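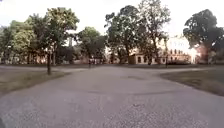 # 한 건물을 나누어 쓰는 두 신앙 공동체: Adthorpe의 사례

작성자: Ilgın Karaca
과목: 종교와 지역사회 (기말 프로젝트)

## 1. 주제를 고른 이유

저는 처음에 종교 간 대화 모임에 대해 쓰려고 했습니다. 그런데 그런 모임에 대한 글은 이미 많고, 대부분 대표자들의 발언을 중심으로 합니다. 저는 발언보다 생활에 더 관심이 있었습니다. 같은 부엌을 쓰는 사람들은 냄비를 어떻게 나누는지, 신발은 어디에 벗는지, 난방비는 누가 내는지 알고 싶었습니다.

Adthorpe에는 작은 개신교 교회와 이슬람 기도 모임이 같은 건물을 쓰는 곳이 있습니다. 건물은 교회의 소유이고, 기도 모임은 1층의 큰 방을 빌려서 씁니다. 두 공동체가 함께 지낸 지 올해로 11년이 되었습니다. 이 보고서에서는 기도 모임을 '모임', 교회를 '교회'라고 짧게 부르겠습니다.

연구 질문은 다음과 같습니다.

- 공간과 시간을 나누는 규칙은 어떻게 만들어졌는가?
- 규칙이 맞지 않을 때 사람들은 어떻게 해결하는가?

## 2. 조사 방법

조사는 8월에 했습니다. 면담한 사람은 모두 네 명이고, 교회에서 두 명, 모임에서 두 명입니다. 면담은 한국어와 튀르키예어로 진행했고, 튀르키예어로 한 면담은 제가 직접 번역했습니다. 번역할 때 어려운 단어가 있었습니다. 예를 들어 'emanet'이라는 단어는 '맡긴 물건'이라는 뜻이지만, 믿고 맡긴다는 의미도 같이 있습니다. 본문에서는 '맡은 것'이라고 옮겼습니다.

면담한 분들이 이름을 쓰지 않기를 원하셨기 때문에 가, 나, 다, 라로 표시합니다. 가와 나는 교회, 다와 라는 모임에 속합니다.

면담 외에 건물 사용 일지도 읽었습니다. 일지는 현관 옆 책상에 있는 공책이고, 방을 쓴 사람이 시간과 목적을 적습니다. 오래된 공책은 Winditz 문서실에 보관되어 있습니다. 문서실 목록에 따르면 일지에 적힌 기록은 모두 3453건입니다. 시간이 부족해서 전부 읽지는 못했습니다. 처음 공책과 마지막 공책을 자세히 읽고, 중간의 공책은 라마단과 성탄절 기간만 확인했습니다.

## 3. 조사 결과

### 3.1 시작

모임은 원래 Urent 지구의 상가에서 방을 빌려 썼습니다. 상가의 주인이 바뀌면서 계약이 끝났고, 새로운 장소가 필요했습니다. 다의 설명에 따르면, 그때 빵집 Polat의 주인이 교회 사람을 소개해 주었다고 합니다. 교회 사람들이 Polat에서 빵을 자주 샀기 때문에 서로 얼굴을 아는 사이였습니다.

교회 안에는 반대 의견도 있었습니다. 가는 이 부분을 숨기지 않고 말해 주었습니다.

> "저도 처음에는 반대했어요. 종교가 달라서 그런 것도 있고, 솔직히 주차 때문에 그런 것도 있어요. 지금 생각하면 주차 걱정이 더 컸던 것 같아요."

그래서 처음의 약속은 한 계절만 써 보고 다시 의논하는 것이었습니다. 일지의 첫 공책에는 이 시기에 작은 메모가 많습니다. "창문을 닫아 주세요", "카펫은 젖은 채로 말지 말아 주세요" 같은 것입니다. 뒤의 공책에는 이런 메모가 적습니다. 다만 메모가 적은 이유가 문제가 줄었기 때문인지, 아니면 전화로 말하게 되었기 때문인지는 일지만으로 알 수 없습니다.

### 3.2 방과 물건

큰 방에는 긴 의자가 없습니다. 교회는 접는 의자를 쓰고, 예배 후에 벽 쪽으로 정리합니다. 모임은 카펫을 깔고 기도한 후에 다시 창고에 넣습니다. 십자가는 벽에 고정되어 있고, 기도하는 방향의 벽과 다른 벽에 있습니다. 저는 기도할 때 십자가를 천으로 가리는지 물어보았습니다. 라는 그런 적이 없다고 대답했습니다.

> "우리 뒤에 있으니까요. 그리고 그 벽은 그분들의 집이에요. 우리에게 방은 맡은 것입니다."

신발은 조금 더 복잡했습니다. 모임 사람들은 방에 들어가기 전에 신발을 벗는데, 교회 사람들은 신발을 신고 예배를 드립니다. 그래서 카펫은 바닥 청소를 한 다음에만 깝니다. 청소는 방을 먼저 쓴 쪽이 합니다. 이 규칙은 종이에 쓰여 있지 않지만 네 명 모두 똑같이 설명했습니다.

### 3.3 부엌

부엌은 갈등이 제일 많았던 곳입니다. 교회의 점심에는 돼지고기가 나오는 날이 있었습니다. 처음에는 냄비를 따로 쓰기로 했지만, 비슷하게 생긴 냄비가 자꾸 섞였습니다. 나는 냄비 손잡이에 색실을 묶는 방법을 제안했는데, 설거지를 하면 실이 풀렸다고 합니다. 결국 교회가 이 부엌에서는 돼지고기를 요리하지 않기로 정했습니다.

이 결정에 대한 기억은 서로 조금 다릅니다. 가는 교회가 회의를 해서 먼저 정했다고 말했고, 다는 모임에서 편지로 부탁했다고 말했습니다. 편지는 문서실에서 찾지 못했습니다. 저는 두 가지 기억을 모두 적어 둡니다.

### 3.4 시간

평소에는 예배와 기도의 시간이 겹치지 않습니다. 어려운 것은 명절입니다. 이슬람의 달력은 해마다 앞으로 움직이기 때문에, 어떤 해에는 라마단의 저녁 식사가 교회의 부활절 준비와 겹칩니다. 일지를 보면 그런 해에 성가대 연습이 작은 방으로 옮겨졌습니다. 라는 식사를 준비하면서 옆방의 노래를 들었다고 했고, 지금도 한 곡의 멜로디를 기억한다고 했습니다. 가사는 모른다고 합니다.

반대로 모임이 양보한 일도 있습니다. 교회의 장례식이 갑자기 생겼을 때, 모임은 그날 저녁의 쿠란 수업을 취소하고 의자를 펴는 일을 도왔습니다. 일지에는 "장례. 수업 없음."이라고만 적혀 있습니다. 면담을 하지 않았다면 저는 이 줄을 그냥 지나갔을 것입니다.
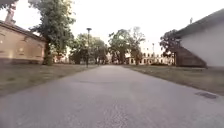

*사진 2. 잔디밭 사이로 곧게 난 아스팔트 길. 왼쪽은 베이지색의 길고 낮은 건물.*

### 3.5 돈

모임은 매달 사용료를 냅니다. 금액은 두 공동체의 부탁으로 적지 않습니다. 난방비는 겨울에 따로 계산하는데, 방을 쓴 시간의 비율로 나눕니다. 일지가 중요한 이유가 여기에 있습니다. 처음에 저는 일지를 단순한 방문 기록으로 생각했지만, 나는 일지를 '우리 집 가계부'라고 불렀습니다.

한 번은 계산이 맞지 않은 겨울이 있었습니다. 모임의 청소년들이 숙제를 하러 와서 적지 않고 방을 썼고, 교회의 뜨개질 모임도 적지 않았습니다. 양쪽 모두 기록이 빠졌기 때문에 그해 난방비는 절반씩 냈습니다.

## 4. 논의

면담 전에 저는 신학에 대한 이야기가 많이 나올 것이라고 예상했습니다. 그런데 네 명 모두 신학보다 열쇠, 냄비, 의자에 대해서 더 길게 말했습니다. 물론 제가 그런 질문을 많이 했기 때문에 그런 대답이 나왔을 수도 있습니다. 질문지를 다시 읽어 보니 믿음의 내용에 대한 질문은 하나뿐이었습니다.

규칙에는 두 종류가 있는 것 같습니다. 사용 시간이나 난방비처럼 종이에 쓰인 규칙이 있고, 청소의 순서처럼 쓰이지 않은 규칙이 있습니다. 쓰인 규칙은 문제가 생긴 다음에 만들어진 경우가 많았습니다. 쓰이지 않은 규칙은 언제 시작되었는지 아무도 정확히 대답하지 못했습니다. 새로 온 사람이 이런 규칙을 어떻게 배우는지 더 조사하고 싶습니다. 다는 "옆 사람을 보고 배운다"고 했는데, 옆에 사람이 없을 때는 어떻게 하는지 제가 묻지 못했습니다.

또 한 가지는 소유의 문제입니다. 두 공동체의 관계는 친절하지만, 건물의 주인은 한쪽입니다. 라의 '맡은 것'이라는 표현에는 감사도 있고 조심스러움도 있다고 저는 이해했습니다. 교회 사람들은 면담에서 '우리 건물'이라고 했고, 모임 사람들은 '그 건물'이라고 한 적이 많았습니다. 이 차이는 번역 때문에 생긴 것일 수도 있어서 강하게 주장하지는 않겠습니다.

## 5. 한계

- 면담한 사람이 적고, 모두 오래 다닌 사람입니다. 떠난 사람의 의견은 듣지 못했습니다.
- 청소년은 면담하지 않았습니다. 보호자의 동의서를 준비할 시간이 없었습니다.
- 저는 튀르키예어를 하기 때문에 모임 사람들과 더 편하게 이야기했습니다. 교회 쪽 면담은 더 짧고 공식적이었습니다.
- 일지의 중간 부분은 명절 기간만 읽었습니다.

## 6. 감사의 말과 자료

면담해 주신 네 분과 공책을 꺼내 주신 Winditz 문서실 직원분께 감사드립니다. 한국어 문장을 고쳐 주신 글쓰기 센터의 선생님께도 감사드립니다. 남아 있는 어색한 표현은 제 책임입니다.

자료:

1. 건물 사용 일지, Winditz 문서실 보관
2. 면담 기록 가, 나, 다, 라 (작성자 보관, 공개하지 않음)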